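### 3.2 Scoring pace in close games

We coded 12 games from the Ostcombe girls' league, all of them decided by three points or fewer. Each possession was logged from the official score sheets and checked against the scorer's running notes. The full log holds roughly 2,000 entries, counting substitutions and timeouts. Two games were dropped from the fourth-quarter analysis when the sheets from Grelside and Drusska disagreed on the time of the final basket.

Teams that led at halftime slowed down in the third quarter. They took longer to shoot and passed more before the first attempt. The effect was strongest for Apaza, whose coaches call most sets from the bench. Grelside kept the same pace through all four quarters and won more often when trailing at the break, though the sample is too small to say why.

Fouls followed a different pattern. Most came in the last minutes, when the trailing team fouled on purpose to stop the clock. We left these out of the pace figures and report them separately in the appendix. Betancur (Anselmo Betancur, personal communication, February) suggested treating a deliberate foul as the end of a possession. We tried this and the order of the teams did not change.

Coding was done by hand. Each coder worked alone on a full game and then compared results with a second coder. Disagreements were mostly over loose balls and offensive rebounds, where the sheets give no exact time. In those cases we used the earlier of the two times given by the coders. Overtime periods were coded in the same way but are not included in the quarter averages.
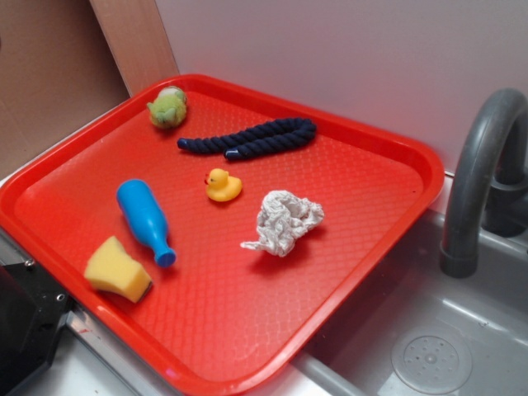

**Figure 2.** Red tray with small items, including a green plush toy, on a toy-kitchen countertop.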